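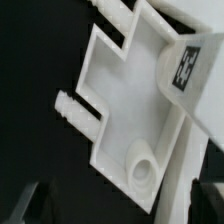
Wrist camera view, tagged finger at the right

Gukska
Trying to decide between two sets of fingers for the Vetby gripper, the broad tagged ones and the plain narrow ones. The wrist camera gets the tag and the pegs on the white part in one shot, so I like the broad pair. The trouble is they take up a lot of the picture. Has anyone compared the two on small moulded parts?

arifw
We ran both in March. Narrow fingers were better between close blocks, and we had no tag on them at all. We used the arm's own joint readings and were within 2 mm every time.

Gukska
2 mm is no good to me. The pegs need better than that.

kieu_t
Then I'd keep the tags but use the outside camera for them. A wrist camera that close only sees one finger properly.

arifw
Don't agree. The outside camera loses the tags as soon as the hand comes down over them. I'd leave the fingers plain and put the tags on the fixtures.

kieu_t
Ours are on the fixtures as well. It isn't one or the other.
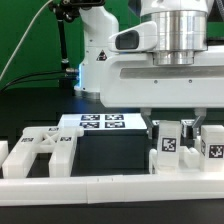
Fixed camera, hand over the blocks, four-tag board behind

Gukska
Same bench from the other camera. The tag on the front of the tall block reads fine from there, and so do the ones on the rack prongs. What I can't get is the height of the part.

līga_k
What exposure are you on? White plastic on black caught me out with the Nalgate controller. Auto kept going too bright and the tag edges went soft. I fixed it at 200 and left it.

Gukska
Still on auto. Will try a fixed value tonight with both sets of fingers.

arifw
Do 3 runs with each at least. One run told us nothing.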